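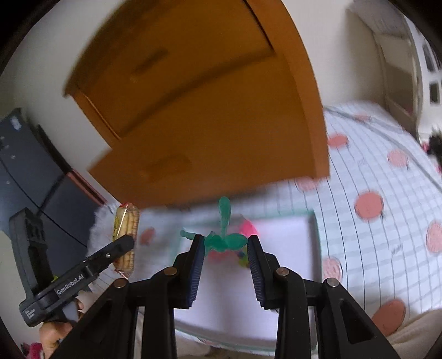

Green chap, arms out, see-through in the way of boiled sweets. Good morning to him and to all of you.

Right, several of you asked how the Welsh is going, and I said I'd do a proper thread once I'd got to the end of the first course book, so get yourselves a cup of tea (I've got mine) and I'll try not to go on too long. I will go on too long.

1. I started last November, at 46, having done no language at all since school French. My nan spoke Welsh to her sisters on the phone and English to the rest of us, and I've always been a bit sad that I only knew the sound of it. I could tell when she was gossiping, mind you. You can tell that in anything.

2. The class is in the room over the library in Skonley, seven till nine in the evening, and our tutor is Siwan Hughes, who has the patience of a saint and a very good line in biscuits. There were 18 of us on the first night and we all mumbled our names like we were being told off.

3. Mutations! Everyone warns you about the mutations. The front of the word changes depending on what comes before it, so Caerdydd is Cardiff but you live "yng Nghaerdydd", and the first time I saw that written down I laughed out loud and then felt quite faint. Siwan told us to stop worrying and get them wrong cheerfully. I have followed that advice to the letter.

4. What I did worry about was speaking. I'd do my homework beautifully and then somebody would say "Sut wyt ti?" by the coats and I'd answer "Yes". More than once. I answered "Yes" to "What's your name?" as well, and dear Tamara Lazăr, who already has Romanian and English and takes all this in her stride, very kindly told them it for me.

5. Flashcards, as so many of you asked. I made mine out of old cereal boxes and I'm up to 387. The ones I've kept are mostly food and weather, plus a surprising number of farm animals. My favourite is still "pili-pala", butterfly, which I say to myself while waiting for the kettle.

6. The bit I'm proudest of — and I've told everyone I know, so sorry if this is your second helping — is that I rang my nan's youngest sister and we did four whole minutes in Welsh. She asked about the garden. I said the beans were good and the slugs were bad. She said it was the same with her. Then I ran out of words and we both got the giggles, and I had a little cry in the hall afterwards, the nice sort.

7. Things that have helped: the radio on low while I do the ironing, children's picture books from downstairs, and writing the shopping list in Welsh even though it means my husband comes home with the wrong cheese.

8. Things that haven't: trying to learn 100 verbs in a weekend. I got as far as the letter C and had a headache.

9. Next course starts in the autumn and I've already put my name down. If any of you are further along, do tell me when "bod" stops being quite so much of a handful, and whether there are any gentle detective novels for somebody at my level. Diolch, all of you, and I'm off to peg the washing out.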